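Portage rules and crew changes on a multi-stage canoe race

Posted in: Paddling and River Sports - Events and Regulations

Paloma Halvorsen
I am the named captain of a crew of three entered in the Brestton River Race this September. The course is run in stages from Ritow to Barbosa, with an overnight camp at Bradik. One member of the crew may be unable to paddle on the final stage owing to work. The entry form states that crews must "finish as registered", but the race notes also refer to a substitute list. I should be grateful if someone familiar with these events could confirm whether a substitute may join at the overnight camp, and whether the crew would keep its place in the overall results. I should also like to know whether all three paddlers must carry the canoe round the weir, or whether two may do so.

Amos Achterberg
Under the rules used by most staged races in this region, a substitute may join a crew only between stages and only if his or her name was placed on the substitute list before the start of the first stage. A name cannot be added at the camp. The substitute must sign the same safety declaration as the other paddlers and must show the race office a buoyancy aid that meets the standard in the kit list.

The overall result is a separate matter. A crew that makes a change normally keeps its stage times but is moved to the open class. It is therefore possible to finish with the fastest total and receive no class prize. The captain should ask the race office for the ruling in writing, quoting the crew number.

As to the weir, two paddlers may carry the canoe, provided that the third remains within 60 metres of it and crosses the marked line with the others. Crews that become separated at a portage are usually given a time penalty - in my own club's race it is 2 minutes for each offence.

Velimir Kovačević
It depends on the race. We changed a paddler once and no objection was raised.

Kalkidan Tsegaye
I would support the first reply, with one addition. Please check the arrangements for food and drinking water before naming a substitute. At several staged events, camp meals are issued against the original crew list, and a late arrival is expected to bring his or her own.
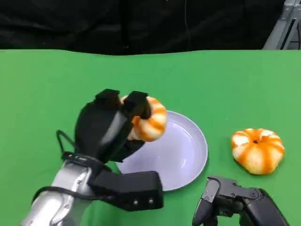

The same applies to tent space and to transport back from the finish. Where a coach is provided, seats are allotted by crew number, and a crew of three will hold three seats even if four people have taken part. The paddler who leaves at the camp should arrange a lift in advance, as the road may be closed to private cars while the boats are being launched.

Paloma Halvorsen
Thank you all. I have written to the race office and have asked for the substitute to be listed before the first stage. I shall post the ruling on this page when it is received.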